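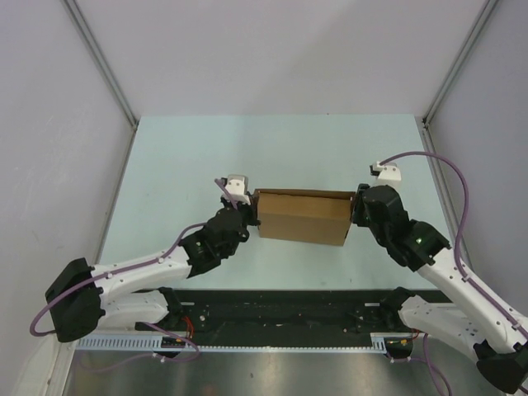 One plain brown box, closed up, just clear of the mint-blue tabletop.

So I've been on a cardboard kick this month! It started because we're moving at the end of August, and I told Wian (Wian Mokoena, my long-suffering other half) that I was going to do the packing properly this time. Last time I grabbed whatever the grocery store had out back, and half of it had been wet at some point. The one with the cookbooks in it gave up on the stairs. We still have a dented Dutch oven lid to remember it by.

My rule now is plain boxes only. No printing, no old shipping labels, no mystery tape from a previous life. I like a blank front so I can write on it with a fat marker, and I write on the side too, because once they're stacked in a hallway the top does you no good whatsoever. I put the room first and then the worst thing inside it. KITCHEN, GLASS JARS. BEDROOM, LAMP. You'd be surprised how much nicer people are to a box when it says lamp on it.

The other thing I've gone off is tall boxes. Give me one that's wider than it is tall any day. You can get a hand on each end, you can see over it when you're walking, and you don't end up with the toaster sitting on top of the good bowls (ask me how I know). The really big ones I only use for pillows and the winter duvet. Books go in the small ones and I don't care how many trips it takes.

I ordered a flat bundle from Tillow and they came tied so tightly I had to go find the kitchen scissors, which I had of course already packed. They fold up fine. I do 2 strips of tape along the bottom seam and then one across, and I run my thumbnail down it so it sticks. On top I leave the tape off until the night before, since I always, always need something back out. Yesterday it was the can opener.

Wian thinks I should number everything and keep a list on my phone. He did that when he moved out to Hinojosa years ago and he still talks about it like it was his finest hour. I got as far as the linen closet and lost interest. I have a pen, I have my fat letters, we'll cope.

Still to do: the bathroom cabinet, the shelf over the washer, and the drawer with all the cables in it, which I'm tempted to tip straight into a box and label SORRY. If anyone has a good way of packing houseplants, tell me in the comments, please. The fern is enormous and I've been avoiding eye contact with it all week.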